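Household Notes: Laundry Routines and the Software Behind Them
Umia Home Practice Pages - updated 5 Feb 2021

The following tips are intended for households and small laundries that run a two-armed machine under the Tornitz task planner. They were compiled by Carola Hellwig and Abenezer Beyene and apply to front-loading washers only. 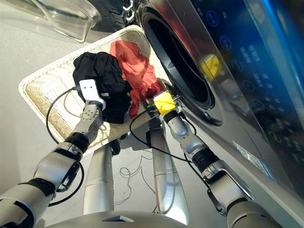
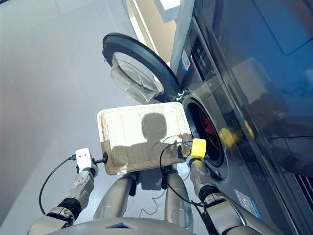
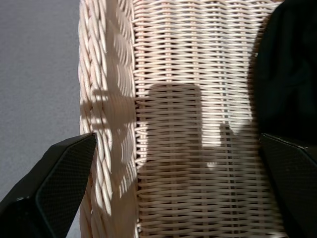
Keep one basket for one task. The planner stores a grasp model for each basket, and a change of rim or weave requires a new model. Users should record it under a separate name - "basket" alone is not sufficient.

Check sunlight before calibrating. Hard shadows on wicker may be read as edges by the wrist camera. Draw a blind, or set the exposure limit in the perception menu to 2 and repeat the calibration.

Separate dark garments. Black items folded over one another are often segmented as a single object. Spread them across the basket and request a second scan.

Define the door as an obstacle. An open door should be entered in the planner in its fully open position. Arm paths computed with the door closed must be deleted, as they remain in the cache after a restart.

Limit retries. Two attempts per garment is the recommended setting. After the second failure the task should pause and notify the user.

Save the log. Ute Strobel reviewed 251 loading runs in September and found that most planning faults could be traced to an outdated basket model. Logs should be kept until the next software update has been installed.

Questions concerning planner settings may be addressed to Hauke Ruppert at the Umia service desk.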